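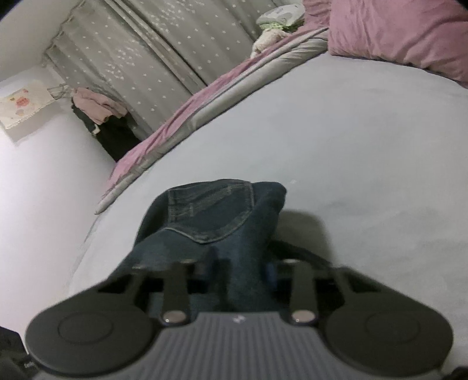 2. Work at the Site

Kanaan is a residential home in Hurnstead. Its housekeeping staff make beds, sort clothing and put folded items away in residents' rooms. Until last July all of this was done by hand. The home now uses the Lomen folding station in the laundry room, and staff carry out the remaining steps with hand-held grippers that record each grasp. The recordings are used to train the arm that Ikness plans to supply for room work.

The study covers 20 shifts and 944 logged items. Clothing was picked up from beds, mostly on fitted sheets. Jeans were treated as a separate class. The fabric is stiff, and a folded pair has several layers that the fingers must close on together. Of the 944 items, 251 had to be grasped again.

3. Changes in Tasks

Before the station was installed, one housekeeper handled a room from start to finish. The work is now split. One person feeds the station and clears jams, and another works in the rooms with the gripper. Staff rotate between the two roles every 2 hours.

Interviews showed a difference between the roles. Feeding the station was rated as easier on the back but dull. Room work with the gripper was rated as slower than bare hands, and staff reported soreness in the wrist late in the shift. Several said they had less time to talk with residents. Management had expected the reverse.

Training was limited to one session. Staff were shown how to hold the tool and start a recording, but most were not told what the recordings were for. Two asked whether the logs would be used to rate their speed. The written policy does not answer this.

4. Limits

Only day shifts were observed. Regrasps were counted from the logs, and the cause of each one was not coded. Wrist soreness was self-reported. Pay and staffing levels did not change during the study, so no finding is given on either.

Submitted by Eldana Mamo, 2019-05-03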